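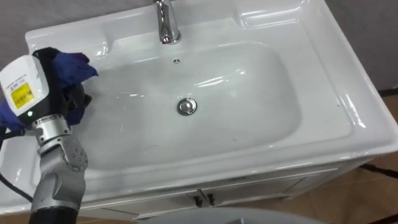 Rubbing along: a robot arm holds a cloth to the side of the basin at Saltura's open day in Rallis.

I have cleaned a lot of bathroom sinks in my life and have never once drawn a crowd. So it was with a certain professional jealousy that I stood in a converted dairy in Rallis on the morning of 24th December, in my good coat, with 50 other people, waiting for a robot to do one.

The robot is called Zilby. Its makers, a company by the name of Saltura, throw the doors open twice a year, once in July and once right before the holidays, when you might think people had other things to do. They don't, apparently. There was a line for the cookies and a longer line for the sink.

Saltura's offices are the kind where you're asked to sign in on a tablet and then, when the tablet doesn't work, on the back of an envelope. Past the front desk there is a kitchen that isn't anyone's kitchen, a bedroom nobody sleeps in, and at the end of the hall the bathroom. The bathroom is where the action is. We were let in seven at a time and told to keep our elbows in.

Our host was Abdelilah Cherkaoui, who runs the demonstrations and has the patience of a man who teaches toddlers to skate. He used to work on machines that sorted mail. "A letter has corners," he told us. "You know where a letter is. A cloth is a different shape every time you look at it." He picked one up and dropped it on the floor to show us, then picked it up and dropped it again. I have to admit they were different shapes.

Then he nodded at a young woman with a laptop, and Zilby went to work.

I had pictured something brisk. What I got was closer to watching my uncle park. The arm came toward the sink, stopped, considered, and came on a little farther. It pressed the cloth to the bowl and moved it along. It lifted. It thought about things. A boy at the front asked if it was broken, and Cherkaoui said it was being careful, and the boy's mother said she wished somebody in their house was.

The care is deliberate. A sink is hard, slippery and full of curves, and the faucet is always in the way. Push too lightly and you're just showing the dirt a cloth. Push too hard and something gives, and the something tends to be expensive. Saltura's team has put Zilby through 200 practice wipes on this one design of basin, with the water off, and Cherkaoui will talk about any of them if you let him. I let him talk about nine. The ninth involved a toothbrush holder and ended badly for the toothbrush holder.

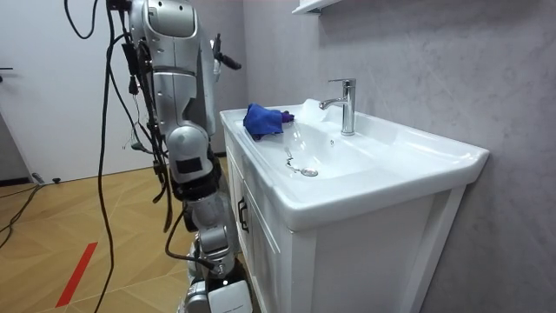
Can the robot clean a sink it has never met before?
Saltura hasn't shown that yet. The open day demonstration uses a basin Zilby has practiced on, and the company plans to bring in other shapes and sizes next.

Between runs there was time to look around and eat. The software behind all this is called Prikier, a name that three people explained to me in three different ways. It decides where the hand should go, how hard it should press and when to give up. Giving up gets more attention than you'd expect. The woman with the laptop said half her year had gone into teaching the machine to stop and wait when it loses track of the cloth. I thought of several home improvement projects that could have used her.

The second run went better, or at least faster. Zilby worked along one side of the bowl, let go of the cloth, and got a round of applause that seemed to startle everyone except Zilby. An older man next to me, a retired plumber, was the only holdout. He wanted to know about the drain. Anybody can do the sides, he said. The trouble is always down by the drain. Cherkaoui wrote this on his hand with a pen.

I asked the plumber if he'd have one in the house. He looked at it for a good long while. He said he'd want it to do the tub first, and behind the toilet, and that he wasn't going to be the one carrying it up the stairs.

Price is a subject on which Saltura is friendly and vague. Zilby isn't for sale. The first customers, when there are any, will be hotels, where the sinks are all alike and guests are out most of the day. Homes come later. Cherkaoui wouldn't say how much later, though he did offer me another cookie.

On the way out I stopped at the visitors' restroom, down the hall from the demonstration and strictly for humans. There was toothpaste in the sink. I looked for a cloth, couldn't find one, and used a paper towel. It took me ten seconds and I missed a spot by the drain.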